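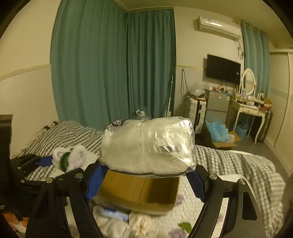

What's the best order for packing soft bits and pieces into one cardboard box? I'm sorting out a bedroom and keep ending up with a lumpy mess.

Brirnow
I'd put the bulkiest plastic-wrapped things in first, love, then tuck the small packets down the sides where they'll stop everything sliding about. I did 2 moves that way and never tore a flap! Open the box out on the bed too, your back will thank you. 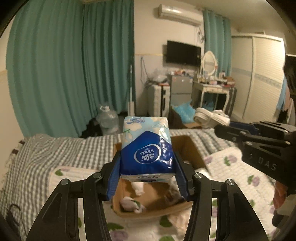
Bleddyn Griffiths
Tissues go last for me, right on top, as you'll want them the minute you get to the other end (dust, tears, spilled tea, the lot). Mine got buried once and I went through 4 boxes looking.

Zumier
just use a bag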